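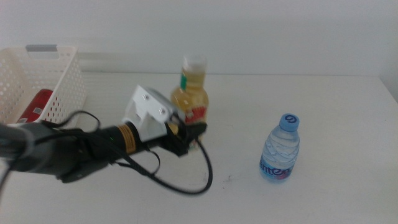
Removing labels from plastic drink bottles

Empty the bottle and rinse it twice with cold water. Refit the cap hand-tight. Fill a basin with warm tap water to a depth of 100 mm, lay the bottle on its side and soak it for 30 minutes, turning it once.

Peel from a corner, keeping the label close to the surface. Paper labels may split; scrape what is left with a plastic card.

For remaining glue, rub in 7 ml of cooking oil, wait five minutes, then wash with dish soap. Avoid hot water, as thin bottles deform. Air-dry upside down with the cap off.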